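Valby Court Leaseholders
Minutes of the general meeting, June
Held in the ground floor meeting room, 7 p.m.

Minutes of the last meeting

Agreed, with one change. The last minutes say the managing agent "has resolved" the matter of the bike store door. Several leaseholders said the door still sticks. Minutes amended to read "says it has resolved".

Matters arising

The agent's representative reported that the lift contract has been renewed on the same terms. Asked whether anyone else had been invited to quote, the representative said the present firm knows the building. The meeting noted that this was the answer given last year as well.

The paint samples for the stairwell have not arrived.

Insurance and leaks

Most of the evening went on this item. The new buildings policy has been placed through Bepari and the excess for escape of water is now £2,000 per claim. The agent's covering letter calls this "in line with the market". The chair asked which market and on what evidence. The representative offered to find out.

It was pointed out that the excess used to be low enough for small claims to be worth making. At the new level a stained ceiling will in practice be settled between the flats above and below, or left unsettled. The chair read out the clause in the lease on who pays the excess. Three people present gave three different readings of it. The agent's view is that it falls on the flat where the leak began. The lease does not say so in those words, and the meeting declined to adopt the agent's view until somebody qualified has put it in writing.

The representative then presented the proposal from Drarkero for leak sensors. The system would put a small sensor in each kitchen and bathroom, linked to an app called Zivau. The building has 70 flats. The price quoted was £4,000 for the first year, after which it would be "reviewed annually". The brochure says the system gives peace of mind and pays for itself.

Questions put to the representative, with the answers as given:

How does it pay for itself? By preventing claims.
Will Bepari lower the excess if it is fitted? No promise has been made.
Has Bepari been asked? Not formally.
What happens if a flat has no wifi? The sensor still beeps.
Who hears it if the flat is let and the tenant is away? This would depend.
What happens if we stop paying after the first year? To be confirmed.
Does the agent receive a commission? The representative was not aware of one. The chair asked for a yes or a no by letter.

The chair said a beeping box under a sink tells you that there is already water on the floor, and that most of the money lost in this building has been lost in the hours when a flat was empty. The representative said an alert would also go to the phone. The chair asked whose phone. The representative said the leaseholder's, and agreed that some leaseholders live abroad.

A second paper had been put round by a leaseholder on the top floor, arguing that the leaks of the past few years came from ordinary things: silicone round baths, a tired valve, waste hoses pushed loosely into a standpipe behind a washing machine. The paper suggested each flat should check its own hoses and joints once a year and sign a sheet to say so. It would cost next to nothing. The meeting liked the price and had doubts about the rest. A signature shows that somebody signed. The author of the paper accepted this but felt that it would at least get people to pull the machine out and look.

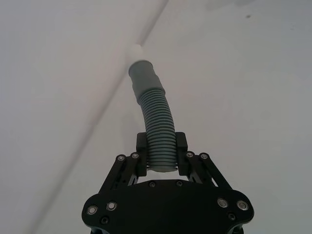
One leaseholder replied that pulling the machine out is exactly how hoses get knocked off, and that the worst leak on the first floor had started the evening after a tenant moved one to look for an earring. A yearly sheet would mean a yearly round of disturbed pipework by people with no idea what they were doing, and if it had to be done at all, a plumber should do it and the service charge should pay.

There was some support for this. The representative thought a plumber's visit could be arranged through the agent's approved list. Asked whether Drarkero is on the approved list, the representative said it is.

Others thought the plumber would find something to replace in every flat, needed or not. It was suggested that any plumber be told in advance that the visit is for looking only, with a written note left in each flat and no work done without a separate request. The representative said firms do not like quoting on that basis. The chair said that was useful to know.

On the history of claims, the agent's summary lists causes as "plumbing" throughout. Nobody could say how much was hoses, how much was baths and how much was the communal pipes, for which the agent is responsible. The meeting did not see how it could choose a remedy without that. The representative said the files are with the previous insurer. The chair recalled that the agent had been the agent then too — and ought to have copies.

Decisions

1. The Drarkero proposal is not accepted. It may come back with a second-year price, terms for leaving and a written answer from Bepari about the excess.

2. The agent to supply a list of past leaks with the cause of each, communal pipes shown separately, before the next meeting.

The yearly check was put to a show of hands and neither carried nor dropped, the hands being about even and several people having gone home. Held over.

Any other business

Recycling bins are being left with the lids open. A notice was proposed. It was observed that there is a notice.

The hot water on the east side goes lukewarm in the early morning. The representative said no fault has been logged. Two leaseholders said they had logged it, one of them by email with a reply from the agent's office thanking them for it. A copy to be sent to the chair.

A request for the garden door to be left unlocked until 10 p.m. in summer was agreed without discussion.

Meeting closed at 9.20 p.m. Next meeting in September, at the same time, subject to the room being free.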